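1/ Habe mir die neuen »Regeln für gute Praxis« von Kisetti durchgelesen, 13 Seiten über das Sammeln von Greifdaten mit Roboterarmen. Kurzer Thread, schlechte Laune inklusive.

2/ Seite 2: »Die Arbeitsumgebung ist vor jeder Episode in einen definierten Ausgangszustand zu bringen.« Klingt gut. Bei Würfeln kriege ich das hin. Bei Kabeln möchte ich den sehen, der das unterschreibt.

3/ Dann die Zahl 3,000. Ab 3.000 Episoden gilt ein Datensatz als »belastbar«. Warum? Steht nirgends. Clatton hatte im März 517 veröffentlicht, sauber protokolliert, mit allen Fehlgriffen drin. Nach Kisetti wäre das also nichts wert.

4/ Fehlgriffe dürfen laut Papier »bei Bedarf entfernt werden«. Wessen Bedarf denn? Wer die rauswirft, kann sich den Rest der Regeln auch sparen.

5/

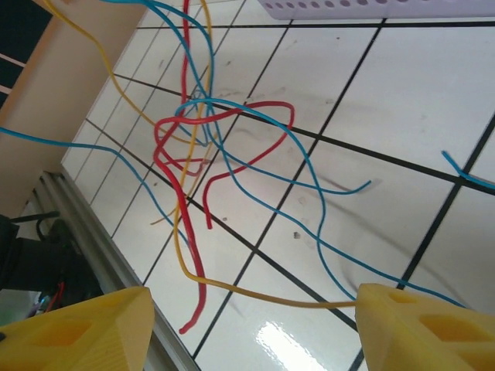
Ausgangszustand also. Ich hätte gern eine Vorschrift, nach der zwei Leute unabhängig voneinander dasselbe Knäuel hinlegen. Rot, Blau und Gelb laufen da kreuz und quer übereinander, und zwei der blauen Drähte verschwinden hinter der rechten Fingerspitze. Was davon gehört ins Protokoll? Die Farben? Jede Kreuzung? Und zu den Glanzstellen auf hellen Fliesen sagt das Papier kein Wort, zu »Beleuchtung« gibt es genau einen Satz.

6/ Der Entwurf aus Barkadbridge war da weiter: Streuung zulassen, aber aufschreiben. Hat leider kaum jemand übernommen. Ung verweist immerhin in einer Fußnote darauf.

7/ Falls jemand von Kisetti mitliest: Woher kommen die 3.000? Quelle reicht mir.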